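## 4. Setting out the floor grid and the mug rack

Section 4 applies to the Pudwood rack, order code 1719. Complete section 3 before starting.
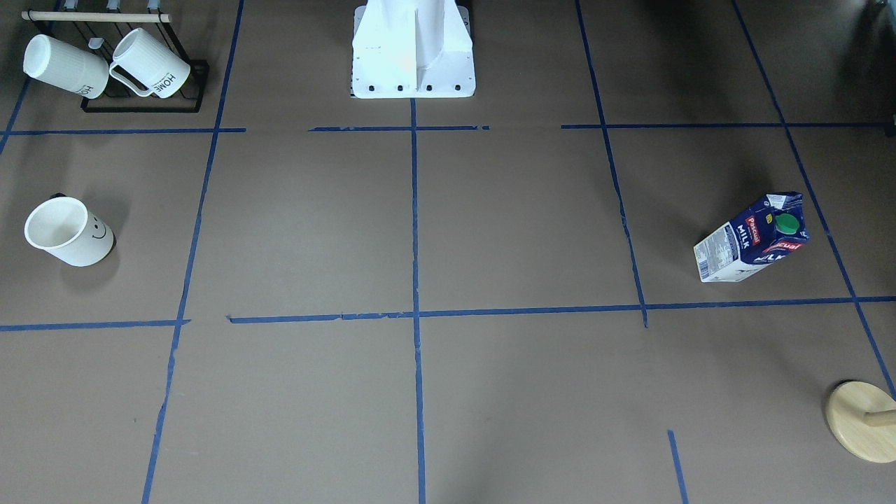

Tools needed: blue masking tape, a soft cloth, a tape measure and a pencil.

1. Wipe the floor surface and let it dry. Tape does not hold on dust.
2. Mark the centre line in pencil, then lay the central tape strip along it.
3. Lay the upper and lower cross strips. Short gaps in a strip are acceptable.
4. Lay the slanted strips at the left and right. Press each one down from the middle outwards.
5. Place the rack in the upper left corner with its metal base flat on the floor.
6. Check that the wooden dowel is seated at both ends.
7. Hang the mugs by their handles, one at a time.

**Note:** The strips mark areas only. They need not be square to each other, and a slight tilt does not affect use.

**Caution:** Do not load the rack beyond 2000 g. Do not lift it by the dowel while mugs are hanging on it.

### 4.1 Replacing tape

Frayed tape may stay in place until an end lifts. To replace a strip:

1. Peel it back slowly at a low angle.
2. Remove any residue with a damp cloth – no solvents.
3. Lay the new strip on the same line and leave it for 31 minutes before placing anything on it.

Spare dowels are listed in section 11 under Winton parts.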